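Hullberg Hand-Held Gripper Comparison

The Hullberg comparison (sometimes called the Hullberg gripper trials, or just "the Hullberg" by people who were there) was a side-by-side tryout of hand-held robot grippers. It was put together by Orvokki Kiiskinen, a mechanical engineer who had spent a good part of her working life on fingertips and the soft materials that go on them. The trials looked at 2 grippers, the Ahonen and the Cetham, and tried to settle which of them gave a person the more natural feel while still producing recordings that a robot arm could follow afterward. A first summary was circulated on 11/06/2018 and went through several small corrections later.

Background

A hand-held gripper is a robot's hand without the robot. A person carries it, squeezes it, and does everyday chores with it while a camera on the tool watches the fingers and whatever lies past them. The recordings are then used to teach an arm fitted with matching fingers. The idea is a friendly one, and most people get the hang of it in an afternoon, but the details matter a great deal – a finger that bends a little too far, or a housing that blocks the wrong corner of the view, can spoil a long day of careful work.

Before Hullberg, Kiiskinen's group at Draruvau had used a single design and had grown fond of it, the way one grows fond of an old car. The question of a second design came up when the group began working in furnished rooms, where drawers with small knobs gave people more trouble than the blocks and cups of the earlier tests.

Equipment

The Ahonen was the lighter of the two and had a short trigger that closed the fingers quickly. The Cetham was heavier, with a longer squeeze and a stronger spring, and its owners liked to say that it rewarded patience. Both were used with soft pads that could be pulled off and replaced in a few minutes, and Kiiskinen insisted on a fresh pair whenever a tester changed over from one tool to the other.

Cameras were treated as part of the gripper. Each tool was recorded through its own view, and reviewers were asked to mark any stretch in which they couldn't tell where the fingertips met the thing being held. The controllers on the arm side were kept the same throughout, so that a poor replay could be traced back to the hand tool or the person holding it.

Method

Testers worked through 26 tasks with each gripper. These were ordinary household jobs: pulling a drawer open by its knob, moving a vase a short way along a table, setting a small box on a shelf and fetching it back again. A task was kept if the tester finished it in one go, and marked for review if the object slipped or had to be touched with the free hand. Altogether 523 recordings were kept and passed on for replay.

Testers were free to rest whenever they liked, and a rest between tasks didn't count against anyone. Several of them asked for a practice round with the Cetham, and after some discussion the same round was given for the Ahonen too, which added a day to the schedule but made everyone a good deal happier with the numbers.

Findings

The Ahonen did better on knobs and other small, round things. Testers found that they could nudge it into place with very little effort, and its recordings replayed smoothly on the arm. The Cetham was the favorite for heavier objects, and its slower squeeze made it easier to see when contact began. It was also more tiring, and most testers wanted to put it down after about 7 tasks in a row.

Camera placement turned out to matter nearly as much as the fingers. In views where the housing took up a large part of one side, reviewers were slower and less sure of themselves, and they disagreed with each other more often. Kiiskinen's summary recommended moving the camera a little farther back on both tools – a suggestion that the Cetham's makers took up fairly soon and the Ahonen's makers answered with a different lens.

No overall winner was named. The group at Draruvau went on using both, choosing by the task, and the list of tasks was later reused with small changes for a comparison of wrist mounts.
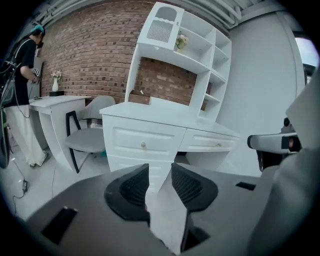
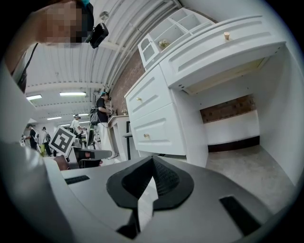

Views from hand-held grippers, with white furniture and red brick beyond the finger pads.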